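**Product news, December**

Sostby has released an update to its Zirkus form builder that adds conditional file upload fields. The feature is available now to all customers on the Team and Enterprise plans and will reach the Basic plan in the next maintenance cycle.

With the update, a form owner can show or hide an upload field according to the answers given earlier in the same form. A purchase request, for instance, may ask for a written quote only when the amount entered is above a limit set by the owner. Until now, upload fields were either present for every respondent or absent from the form altogether.

Owners may also set a maximum number of files per field, up to 17, and restrict uploads by file type. When a respondent selects a file that does not meet the rules, the form displays a message beside the field and keeps all other answers in place. The wording of the message can be edited in each of the 33 languages that Zirkus supports.

The feature was tested over 11 weeks with 322 customer accounts. Comments from the test period led to two changes. Hidden upload fields no longer count toward the progress bar, and files attached to a field that is later hidden are removed when the form is submitted. Customers who wish to retain such files can turn on the "Keep hidden uploads" option under Form Settings.

Existing forms are not affected. Owners who wish to use the new rules should open the form, select the upload field, and choose Conditions from the side panel. Forms built with the older Quinlan template set must first be converted, a process that can be started from the same panel and does not change the public address of the form.
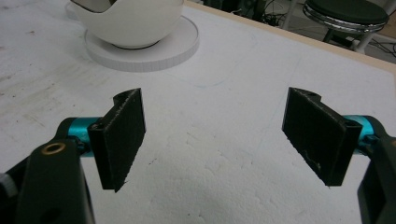
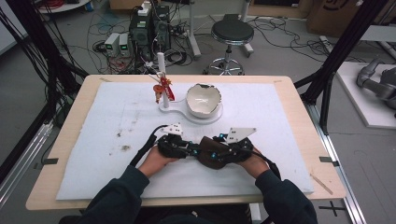
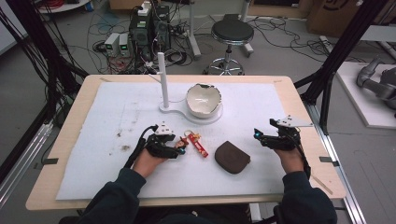 ## Availability and support

The update is applied automatically to hosted accounts. Customers who run Zirkus on their own servers may download the package from the account page and should make a full backup before installing it. The Brukis connector must be restarted once after installation.

The support desk will hold an online question session on Wednesday at 2:00 p.m. Registration is free of charge and open to all account administrators.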